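【ネタバレあり】Brenelness シーズン3 第7話「忘れ物の日」感想スレ

2月 投稿者:終点まで寝てる
最終更新:2月 23:48

終点まで寝てる
立てました。第7話まで見た人用です。8話以降の話は向こうのスレでお願いします。

で、さっそくなんですけど、みなさん今回どうでした? 私は正直まだ飲み込めてなくて、見終わってからずっと台所をうろうろしてます。シーズン1からBrenelnessを追いかけてきて、こんなに笑わない回は初めてだったかもしれない。笑えないんじゃなくて、笑う前に喉のあたりで止まる感じというか。わかります?

いちおう粗筋を書いておくと、Bornbyのバス車庫で忘れ物倉庫の整理をすることになって、傘が3,256本出てきて、それを所長がひとりで数えたと言い張るところから始まる回です。Aプロットが傘、Bプロットが825系統の廃止の噂、Cプロットが新人くんと自動販売機。いつもならCが一番バカバカしくて一番好きなんですけど、今回はCが短すぎた! 自販機の前で敬語で謝るところ、あと2分は見ていたかった。

つり革
スレ立てありがとうございます。待ってた。

私はものすごく好きでした。シリーズで上から数えたほうが早いです。所長が傘を一本ずつ開いては閉じて、骨が折れてるのを見つけるたびに「こいつは働いた」って言うじゃないですか。あれ、最初の一回はギャグで、二回目はしつこくて、五回目くらいで泣いてました。自分でもびっくりした。傘ですよ、傘。

Nokuthula Jacobsの芝居がとにかくよかった。シーズン1のころは所長って、怒鳴ってドアを閉めて出ていくだけの役だったのに、今ではこの人の沈黙で一話もつんだからすごいです。倉庫の電気が消えて、センサーに向かって片手をぶんぶん振る、あの無言のくだりだけ三回戻して見ました。

夜更かし整備士
うーん、自分は逆。

Jacobsがうまいのは認めます。認めるけど、うまい人に一話まるごと預けるのは脚本の手抜きじゃないですかね。このドラマの良さって、どうでもいい人たちが休憩室でどうでもいいことで言い争う、そのテンポだったはずで、今回その休憩室の場面が冒頭と最後にしかない。人がばらばらの場所にいて、ずっとひとりでしみじみしてる。しみじみは年に一回でいいんです。今シーズンもう三回目ですよ。

Bプロットもひどくて、825系統の廃止の話、あれだけ引っ張っておいて掲示の貼り間違いでしたって。シーズン1の「ダイヤ改正」とまったく同じオチだと思うんですけど、気にならなかったですか?

つり革
気にならなかった(笑)

というか、同じオチなのはわざとだと思ってました。Somogyiが掲示を見て、「前にもあったな」って言いかけてやめるでしょう。あそこ、シーズン1のときは真っ先に大騒ぎした側だったんですよ。今回は黙って裏返して、日付を確かめて、それでもちょっと手が止まる。同じことが起きても人のほうが変わってる、っていう話だと受け取りました。好意的すぎますかね。

夜更かし整備士
好意的すぎると思います(笑)

いや、その読みはいいと思うんです。ただそれを見せたいなら、Somogyiの場面をもう少しくださいよと。あの人、今回の出番を全部足しても、カップ麺ができるかどうかくらいしかない。825の運転士なのに。自分の路線がなくなるかもしれない話で主役になれないって、いつなるんですか。

吹き替え派のロク
横から失礼します。吹き替えで見てる人いますか? いつも少数派で肩身が狭いです。

「こいつは働いた」のところ、吹き替えだと「ご苦労さん」になってるんです。字幕の人と感想がずれるのはこのせいかもしれないと思って。「ご苦労さん」だと傘に話しかけてる感じが強くて、わりとかわいい場面に見えるんですよ。私は普通に声を出して笑ってました。で、スレに来たらみんな泣いてるから、えっ同じ回? ってなった。

あと吹き替えの所長、シーズン2から少し声を低くしてますよね。あれがすごく好きで、ドアを閉めるときの鼻息まで入れてくれてるの、地味に毎回楽しみにしてます。

終点まで寝てる
ロクさん、それは大発見では!?

さっそく吹き替えに切り替えて倉庫のところだけ見てきました。ほんとに全然違う。字幕だと過去形なのが効いてて、もう終わったものに言ってる感じがするんですよね。「ご苦労さん」は、まだそこにいる相手に言ってる。どっちもいいけど、最後に所長が自分の傘を棚に置いて帰るところにつながるのは字幕のほうかなあ。いや、でも吹き替えでもう一回通して見てから言います。明日も早いのに……。

豆腐の角
遅い時間にすみません。この作品、Sernachの値上げでやめようか迷ってたところにこの回が来て、見事に引き止められました。月2,000円て。ほかに見るものがあればまだいいんですけど、うちはほぼこれ専用機なので、一話いくらなのか考えるとこわい。

で、感想なんですが、私が引っかかったのは傘の本数です。所長は3,256本って言うけど、新人くんが台帳に書くときにペンが途中で止まるじゃないですか。あれは数え間違いに気づいて黙っててあげた、ってことですよね? それとも自販機のことを考えてただけ? そこが読めなくて、見終わってからずっとそればっかり考えてます。

つり革
私は「気づいて黙ってた」派です。直前に新人くん、倉庫の入口のところで所長が同じ束を二回さわるのを見てるんですよ。カメラが新人くんの顔に寄るわけでもなく、背中ごしにちらっとだけ。あの控えめさがたまらない。

夜更かし整備士
そこは自分も好きでした。くやしいけど。

新人くん、シーズン3から入ったキャラにしてはちゃんと居場所ができてきましたよね。最初は前任の整備係の穴埋めかと思ってたのに。あの子が黙ってる理由を台詞で説明しなかったのはえらい。昔のBrenelnessだったら絶対、最後に休憩室で誰かがバラして全員でつっこんで終わりだったと思う。

……って書いてて気づいたけど、自分がほしかったのはまさにその「全員でつっこんで終わり」なんですよね。

終点まで寝てる
整備士さん、いま自分で自分を説得しかけてませんでした?(笑)

でもその気持ちはわかるんですよ、すごく。私もシーズン1の「弁当の蓋」の回を疲れた日に流すために会員を続けてるようなもので、あれ、何が起きるってわけでもないじゃないですか。蓋が開かなくて全員が順番に試して、最後に洗車係のおばさんが何も言わずに開ける。それだけ。それだけなのに、もう何十回見たかわからない。今回の第7話は、たぶん疲れた日には流さないです。そこはちょっとさみしい。
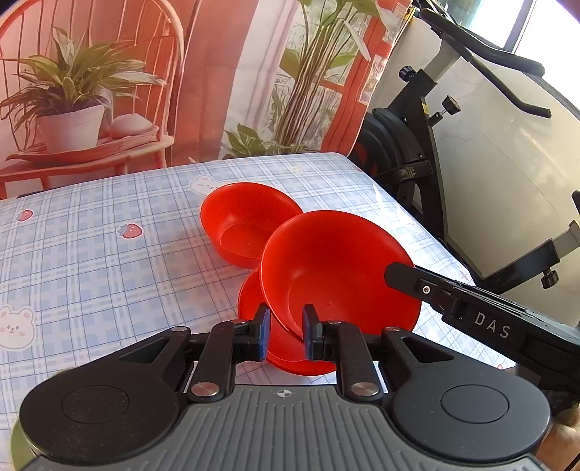 鉄板ナポリ
弁当の蓋を持ち出すなら私も黙っていられません! あれこそ最高傑作。異論は受け付けません。いや、受け付けるけど聞き流します。

それで今回の話なんですが、みなさん冒頭の休憩室の会話を軽く見すぎじゃないですか。所長が「傘は何本でも同じだ」って言って、Somogyiが「じゃあ一本くれ」って返す、あのくだり。あれが最後の場面の伏線ですよ。所長が棚に置いていった自分の傘、あれを翌朝持って出てくるのがSomogyiなんです。後ろ姿で、ほんの一瞬。825の運転席に乗り込むところで柄だけ見えてる。

終点まで寝てる
えっ

つり革
え、待って、見てない、そんなところあった?

鉄板ナポリ
あります、あります。エンドクレジットに入る直前です。音楽がもう始まってて、たいていの人が次の話のボタンに手を伸ばすあたり。Sernachは画面が小さくなっちゃうから余計に見えないんですよね。設定で縮小を切らないとだめです。私もたまたまリモコンが見つからなくて最後まで見てただけなんですけど(ソファの下にありました)。

夜更かし整備士
見てきました。

ありました。

これは……ちょっと話が変わってくるな。Somogyiの出番が少ないって文句を言ったのは半分取り下げます。半分です。あんな大事なカットを縮小画面に置くのはどうかと思うので、残りの半分は残しておきます。

豆腐の角
私も見てきました。そして見てしまったので、退会はまた来月考えます。

吹き替え派のロク
ナポリさんすごい。柄のところにテープが巻いてあるのも同じですよね? 倉庫の場面で所長が自分の傘を見せるときに、持ち手のところが白くなってて。そこが同じだから間違いないと思います。

ちなみに吹き替えだと「じゃあ一本くれ」は「一本まけとけ」になってます。店か。でもSomogyiの声の人の言い方がほんとに図々しくて大好きなので、これはこれで変えないでほしい。

つり革
「一本まけとけ」(笑) それは吹き替えの勝ちです。

でもそうなると、所長は傘を忘れていったのか、置いていったのかという問題が出てきませんか。タイトルが「忘れ物の日」なんですよ。私はてっきり、引退を考えてて、自分も忘れ物の棚に並べて帰ったっていう意味だと思ってたんです。だから泣いたんですけど。Somogyiにあげるつもりで置いたんだとしたら、もっと明るい話になりますよね。

夜更かし整備士
引退はないと思うなあ。シーズン途中でそれをやったら、残りどうするんですか。それに所長、帰るときに雨が降ってるのに走って出ていくじゃないですか。引退を決めた人はあんなふうに走らない。あれは見栄です。一本くれって言われて、朝は断ったけど、夜になって気になって、でも面と向かっては渡せないから置いて帰った。シーズン2の手袋のときとおんなじ。

鉄板ナポリ
手袋! そうだ、手袋があった。あのときも机に置いて、知らんって言い張ったんでした。整備士さん、この回が嫌いだと言ってた人とは思えない読み込みっぷりですね。

夜更かし整備士
嫌いとは言ってないです。しみじみが多いって言っただけです。

終点まで寝てる
みなさんのおかげで最初の印象がだいぶ変わりました。引退説と見栄説、私はまだ引退説に寄ってます。だって、あの所長が電気のセンサーに手を振るところ、何回目かで手を下ろしちゃうじゃないですか。真っ暗なまま、しばらく立ってる。見栄っ張りの所長ならあそこで怒鳴るはずなんですよ、絶対。怒鳴らなかったのが、私にはどうしても引っかかる。

まあ走って帰るのは反論できないんですけど。

つり革
そこは私もスレ主さんに一票です。あの暗いところ、長いですよね。Jacobsが息を吸う音だけ入ってて。あれを「見栄」で片づけるのはもったいない。

夜更かし整備士
片づけてはいないですって。暗いところで立ってるのはしんどいからで、傘を置いたのは見栄。一日のうちに両方あったっていいでしょう。人間なんだから。

豆腐の角
話の途中ですみません、自販機の件は誰も拾わないんですか? 新人くんが敬語で謝ってたの、あれ何に謝ってたんでしょう。お金を入れすぎた? ボタンを二つ同時に押した? 前の回を見返したけど手がかりがなくて。

吹き替え派のロク
吹き替えだと「先日は、どうもすみませんでした」って言ってます。先日って何。

終点まで寝てる
先日!? 字幕はただの「申し訳ありません」でした。先日なんてひとことも出てこない。

鉄板ナポリ
第4話で、この子が自販機にもたれて居眠りしてませんでしたっけ。起きたとき、ほっぺたにボタンの跡がついてて、それを洗車係のおばさんに指でさされるところ。あれのことだとしたら律儀すぎて好きになってしまう。

つり革
それだ。それであってほしい。たとえ違ってても、もうそういうことにします。

夜更かし整備士
3話ごしに自販機に謝る男。いいですね。こういうのをもっとください、こういうのを。しみじみはその後でいいから。

豆腐の角
すっきりしました、ありがとうございます。あと台帳のペンが止まった件は、私も「黙っててあげた」派に入れてください。自販機に謝る子なら、たぶん所長の数え間違いも黙ってると思うので。

終点まで寝てる
いやー、立ててよかったです。今から縮小を切って、吹き替えで頭から見直してきます。傘の柄のテープも確認したいし、倉庫の暗いところがどんな息づかいになってるのかも気になるし。引退説を捨てるかどうかは見てから書きます。第8話をもう見た人、くれぐれもこっちには書かないでくださいね! 所長が出てくるかどうかだけでもだめです!

吹き替え派のロク
吹き替え仲間が増えた! 鼻息のところ、イヤホンで聴くのがおすすめです。おやすみなさい。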